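Section 6: Setting Up the Belt and the Sorting Bins

By now your table is level, the arms are bolted down, and you have run the homing routine from Section 5 without anything going clunk. Great! This is the part where the build starts to feel like a real sorting line. Set aside an evening for it, put some music on, and do the steps in order the first time through.

You will need the belt section with its two side rails, both bins, the hex keys from Section 2, a soft cloth and a roll of painter's tape.

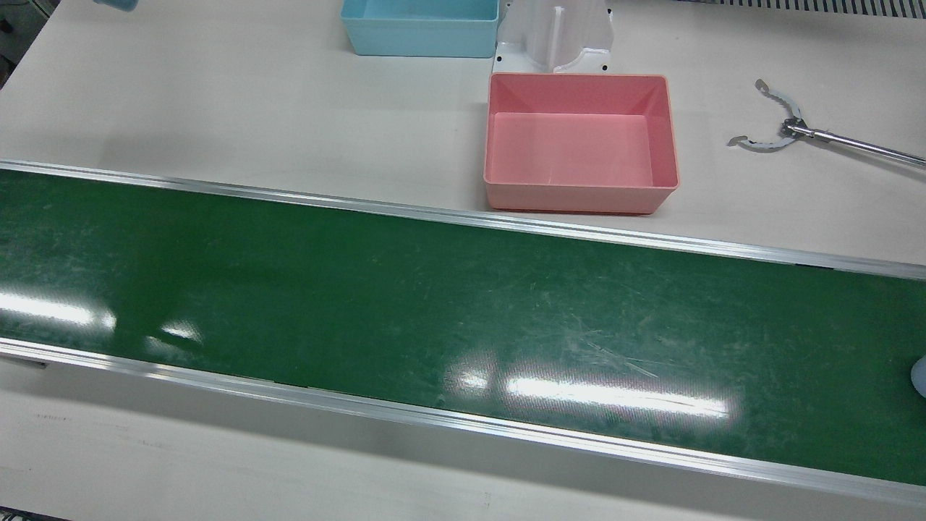
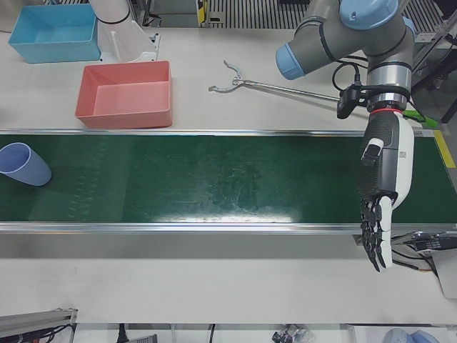

Figures 6-1 and 6-2. Green belt between its silver rails, with the pink and blue bins on the white tabletop behind it.

6.1 Placing the belt

1. Switch off the arm power at the wall. The belt has its own supply, so switch that off too.

2. Lay the belt section across the table, leaving white tabletop showing behind it and in front of it. The bins go behind. Keep the front strip clear for your hands.

3. Push the belt back until the rear rail meets the stop blocks you fitted in Section 3, then snug the four clamp screws. Finger-tight plus a quarter turn is plenty.

4. Turn the belt a full loop by hand. It should glide! If you feel a tight spot, loosen the clamps on that side, let the rail settle and try again.

5. Plug the belt supply back in and run it at the lowest setting. Watch the edges. If the belt creeps toward one rail, give the tracking screw on that side 2 small turns and wait a full minute before touching it again. It responds slowly, and chasing it is how Damian Leitner ended up redoing this whole page on our first build.

Note: Scratches and scuffs on the belt surface are fine. Ours picked up plenty in the first month and it runs as well as ever. Frayed edges are a different story, so replace the belt if you see any.

6.2 Placing the bins

1. Wipe the tabletop behind the belt and let it dry.

2. Set the pink bin down first, just behind the rear rail. Leave enough of a gap that you can slide a sheet of card between the two.

3. Set the blue bin farther back and to the left of the pink one. The offset matters: it lets the arm reach the blue bin without dragging its wrist over the pink one.

4. Mark the corners of both bins with painter's tape. You will knock them at some point (everybody does), and tape corners get you back to work in seconds.

5. Open the Tusosside panel, choose Bins, and teach a drop point for each one. Jog the arm to the middle of the bin, raise it well clear of the walls, and press Store.

Tip: Teach the drop points with the bins empty, then test them with something light and unbreakable. A plastic cup is perfect. It rolls, it tips over, it lands at odd angles, and you will learn more from ten minutes of cups than from a whole evening of neat little cubes.

CAUTION: Stop the belt before reaching over it. Keep sleeves, lanyards and hair tied back whenever the belt or an arm is live.

6.3 Choosing a tool

Both the hand and the claw can work this line, and swapping between them is half the fun. The hand copes better with cups and other hollow things that need a gentle, wide hold. The claw, with its thin shaft and curved jaws, gets into places where the hand is too bulky.

1. Power down the arm before any tool change. Yes, every time.

2. Check that the wrist screws are even and that no cable is pinched at the joint. Leave a loop of slack, then turn the wrist slowly by hand to both ends of its travel.

3. Power up and select the matching tool profile in the panel. The two profiles have very different reach, and picking the wrong one can drive the tool into the table.

4. Open and close the tool 6 times over the clear tabletop, away from the rails, before you send it anywhere near the belt.

CAUTION: Never leave your fingers between open jaws to "feel" the grip strength. Use a rolled-up cloth.

6.4 Taming the glare

A glossy belt under ceiling lights throws bright white patches, and they will confuse the vision software if you let them. Both figures show it clearly. Sabina Sokol worked out the fix below in our shared shop, and it costs next to nothing.

1. Run the camera preview with the belt empty and stopped.

2. Look for white patches that the software outlines as objects.

3. Turn off one overhead light at a time until the false outlines shrink, or hang a sheet of baking paper under the worst offender.

4. Lower the exposure one step and save the result as your background. Repeat this whenever you move a lamp. In December we lost an afternoon to a new desk light two benches over!

6.5 First run

1. Belt at lowest speed, arm speed at its lowest setting, one hand near the stop button.

2. Put a single cup on the belt and press Start.

3. If the arm misses, stop the belt and check the tool profile first, then the drop points, then the lighting. In our experience it is nearly always in that order.

4. Once you have had 2 clean picks in a row, raise the belt speed one notch and go again.

Save your settings under a new name before you shut down. Section 7 covers sorting by color, and you will want this setup to come back to.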